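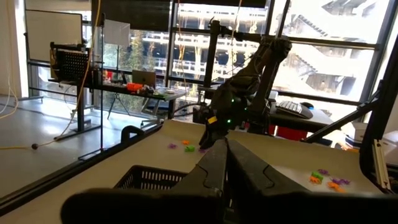

Leveslow Tabletop Sorting Set

If your kids already dump every small toy they own onto one table, this set gives all that dumping somewhere to go! The Leveslow is a color sorting game for two to four players, ages four and up, and it comes with orange, green and purple pieces, a deck of pattern cards and a drawstring bag big enough to hold the lot (cards too, if you fold the rules sheet).

Younger players match by color. Older ones flip a card and race to copy the pattern, and there's a team version on the back of the rules where one player reads the card out loud and the other builds without looking at it. We play that one a lot at the Surbridge shop, and it gets loud.

The pieces are chunky enough for small hands and light enough that a dropped one won't wake the baby. Wash them in warm soapy water and let them air dry. Please keep them out of the dishwasher – the green ones fade.

What changed for this printing
Carleen Te Moana redrew the pattern cards, and they are so much easier to read across a table. The old cards still work with the new pieces, so you can shuffle both decks together. The bag now has a flat bottom and stands up by itself, hooray!

Details
Item number: 952
Players: 2 to 4
Weight with bag: 226 g
Goes well with: Gisler stacking trays, Diletti card holder
Spare pieces: sold by color in small packs

Not for children under three. Small parts.

The next batch ships in February. Add your email on the order form and we'll write when it's in.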